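About Nukdale

Nukdale supplies play food, cups, trays and small sorting toys to preschools, libraries and family centers. The company was founded by Teresa Daly and Rónán Keogh, who had both taught in early childhood classrooms and were tired of replacing sets that lost half their pieces by March. The current catalog lists 539 items, all of which may be ordered singly.

What We Make

Our best-known line is the Druklow pretend kitchen range. It began with vegetables and has since grown to include cups, serving trays and balls for scooping and sorting games. Pieces are kept plain in shape and clear in color, so that a child can name a carrot at first sight and decide where it belongs. The range is now in use at more than 110 preschools.

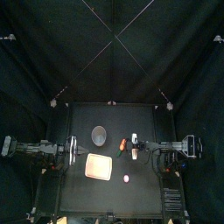

Replacement Pieces

A missing carrot should not mean the purchase of a new kitchen. Schools may request any single piece by its catalog number, including pieces from sets we no longer sell. Dymphna Madigan manages this service and keeps 70 retired designs in stock — the older Gaber tea sets among them. Orders received before noon are packed the same day.

Working With Schools

Diarmuid Ó Ceallaigh advises teachers on planning a play corner, from the height of the shelves to the number of cups for each group. Visits to our showroom are by appointment. Printed catalogs are sent to schools on request, free of charge.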